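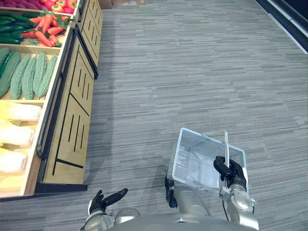
Progress Report to the Retail Assistance Fund
Review of the Stumonier picking assistant, second reporting period
Prepared by Laurinda Frade, Project Lead, Mendes Foundation for Independent Living

1. Purpose of this report

This report covers the second period of the grant awarded to the Mendes Foundation for the review of the Stumonier, a two-armed shopping assistant supplied by Flutavberg. It sets out the work completed between March and June, the results to date, the use of grant money, and the matters on which the Fund's guidance is requested. The first report dealt with procurement, the layout of the practice shop and the training of staff, and that material is not repeated except where arrangements have changed.

The question put to the Foundation remains the one stated in the grant agreement: whether the Stumonier, as currently offered, is suitable for lease by small grocery stores that wish to provide a picking service to customers who cannot easily reach, lift or carry goods. The Foundation has no financial interest in the supplier. Flutavberg provided the unit at its standard evaluation rate and has seen the factual sections of this report, but not the findings.

2. Practice shop and test conditions

All work in this period was carried out in the produce aisle of the practice shop. The aisle is carpeted and is fitted with light wood display stands whose angled bins hold artificial vegetables. Tomatoes, carrots, cucumbers, bitter melons and napa cabbages were selected with the supplier's agreement. They differ in size, shape and surface, and artificial goods can be handled repeatedly without spoiling or changing shape between trials.

The Foundation recognizes that artificial produce is an imperfect substitute. It does not bruise, and its weight may differ from that of the real item. Findings on grip force should therefore be read as provisional, and a short series with fresh goods is proposed for the next period (see section 7).

The shopping basket used is clear plastic with a thin metal handle. It replaced the deeper fabric bag used in the first period. Staff had difficulty seeing into the bag when checking a completed order, and the bag collapsed when set down. The supplier was informed of the change and raised no objection.

3. Work completed

The period was divided into two blocks. The first block examined basket handling alone: taking up the basket by its handle, carrying it along the aisle, holding it beside a bin, and setting it down. The second block examined complete orders, in which the operator enters a short list at the shop tablet and the unit collects the items with one hand while holding the basket in the other.

A total of 161 complete orders were run. Of these, 100 were single-item orders and the remainder were mixed orders drawn from two or more bins. Each order was logged by a member of staff using the Nirko record sheet, which notes the start time, the items requested, the items placed in the basket, any stop or assistance, and the condition of the basket at the end. The sheets were reviewed weekly by Horațiu Cozma, the Foundation's technical adviser.

An order was recorded as complete only when the correct items were in the basket and no person had touched the unit, the basket or the produce. Spoken reminders to the unit were counted as assistance. This is a stricter rule than the one in the supplier's own acceptance guide, which permits one reminder per order, and the two sets of results should not be compared directly.

4. Findings to date

Basket handling. Performance was satisfactory. The unit takes hold of the handle reliably when it is standing upright. When the handle has fallen to one side, the unit will usually attempt to lift it with the fingertips, and this succeeds less often. The basket tends to hang at a tilt during travel. The tilt had no effect on light orders, but with a napa cabbage at one end the smaller items slid toward the low side. No goods were lost from the basket while the unit was moving. Several carrots were dropped at the moment of placement, when the hand opened too far from the rim.

Tomatoes and cucumbers. These were the most dependable items. The tomatoes were picked singly and released cleanly. Cucumbers lying parallel in a full bin were occasionally picked in pairs, and the unit did not always notice the second one.

Carrots. The leafy tops caused repeated trouble. Where tops from one carrot lay across another, the unit tended to close on the greenery and lift more than was requested. A software update supplied late in the period directs the hand toward the body of the carrot. Early results with the update are better, although too few orders have been run with it to support a firm statement.

Bitter melons. The ridged surface gives good purchase, and once held the item was very seldom dropped. The difficulty lies in recognition. On several occasions the unit reported that no bitter melon was available when the bin was plainly stocked. Flutavberg attributes this to a gap in the item library and has undertaken to correct it without charge.

Napa cabbages. These are close to the upper limit of what one hand can hold. The unit can lift a cabbage from the top of the compartment but struggles with one near the bottom of the bin, where the wooden front lip restricts the approach. Staff assisted most often with this item.

Movement in the aisle. The carpet presented no obstacle to travel. The unit keeps a cautious distance from the front panels of the stands, at times so cautious that it must reposition before it can reach the rear of a bin. Mr. Cozma has asked the supplier whether this distance can be set by the customer. The reply was that it can be set by a Flutavberg technician at installation, and the Foundation considers that this should be stated clearly in the sales material.

5. The offer as a product

The Fund asked that the review cover the lease terms and support as well as the machine. The standard lease includes the unit, the charging base, the tablet software and remote support during store hours. Installation is charged separately. The printed guide is well organized and was followed without difficulty by staff who had no earlier experience of such equipment, with the exception of the chapter on adding new items, which assumes knowledge that a shop assistant is unlikely to have.

Remote support was contacted 11 times in the period. Most calls were answered promptly and dealt with by someone who understood the question. Two concerned the same fault in the tablet's order screen, and on the second occasion the earlier call had not been recorded. The supplier has acknowledged this.

The Foundation's present view is that the Stumonier is a sound product for a store with a limited and stable range of loose goods, and that it is less well suited to a store whose range changes often. The item library is the main reason for this view. A store manager would at present depend on the supplier for additions that ought to be possible on site.

6. Budget and staffing

Spending is within the approved budget under every heading except fittings. The overspend there arises from the addition of a second display unit along the same line as the first, which was needed so that mixed orders would require travel between bins. The cost was met from an underspend on consumables, as permitted by the grant agreement, and no additional money is requested.

One member of staff left the project in April. The post was covered internally for the rest of the period and the test schedule was not affected. Training a replacement to operate the unit and complete the record sheet took 15 hours, including supervised practice.

7. Plans for the next period

The following work is planned:

A repeat of the carrot and bitter melon orders once the corrected item library has been installed.

A short series with fresh produce, limited at first to carrots and cucumbers, with inspection for damage after each order.

Orders placed by invited shoppers who use wheelchairs or walking aids, with a member of staff present throughout. The consent form has been drafted and is attached as Annex B.

A trial of a basket with a stiffer handle, to establish whether the tilt can be reduced without changes to the unit.

8. Matters for the Fund

The Foundation requests the Fund's agreement on two points. The first is that the series with invited shoppers may begin before the fresh produce series is finished, as the two do not depend on each other and the practice shop can accommodate both. The second is that the evaluation lease may be extended to the end of the next period at the existing rate, which Flutavberg has confirmed in writing.

The record sheets, support call log and statement of expenditure are provided in Annexes A, C and D. Questions on the technical findings may be directed to Mr. Cozma, and all other correspondence to Ms. Frade at the Foundation's office.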